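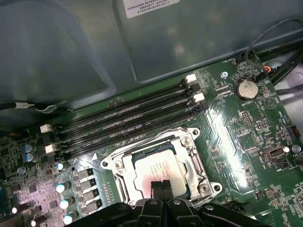
Slide 1. Green board in gray chassis, memory slots empty, processor in its socket.

Search this site Go

Speaker notes, Parisa Parsa, Listholm repair evening, 7 November 2025

Leave slide 1 up while people sit down. Thank Zoriana Symonenko for the room.

Start with the slots. Four of them, side by side. Point out the latches at the ends, white and black. On many boards the colors show which slots pair up, but check the manual. Two matched sticks go in a pair.

Push the latches open first. Line up the notch. Press both ends until they click. Most "dead" machines we got in October had a stick half seated.

Next, the socket. Metal bracket, load lever down the right side. Lever down means the processor is held. Don't lift it unless you have fresh paste ready. Pass the Trastora paste tube around here.

Mention the sticker on the panel: FOXCONN, then part codes. Write codes like these down before ordering anything.

Costs: the parts fund has 80 dollars left. Memory first, drives second.

Questions, 8 minutes. Then everyone to the benches, power cords out, hands on bare metal before touching a board.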